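Fellero Tabletop Sorting Set

Data card, second revision (June)

Maintained by the Dogar student robotics club. Contact: Heidrun Stöckli (recording), Arsalan Rizvi (format and loaders).

Contents
693 episodes of two-arm sorting, teleoperated by club members. Each episode holds joint states for both arms, gripper commands, wrist video and a one-line task string. Episodes under 200 steps were dropped before release.

Splits
The held-out split was drawn by operator — no operator appears on both sides. Shazia Rajput's runs are all in the held-out part.

Known problems
Gripper command and wrist video drift apart by up to 2 steps in some 19 episodes. These carry the flag sync_warn. The loader keeps them unless told to skip.

Wrist view

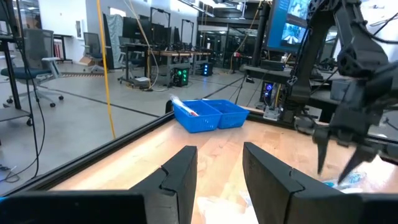 Task strings name the object and the target basket, and operators typed them before each run. Left and right are always given from the wrist camera, so "left basket" means the blue mesh one with the white, red-tipped item leaning over its rim. Strings written from the operator's chair were corrected by Waldemar Marciniak in the second revision. Clear plastic is labeled "wrapper" whether crumpled or flat.

Use
Free for coursework and club projects. Report label errors to Arsalan with the episode number.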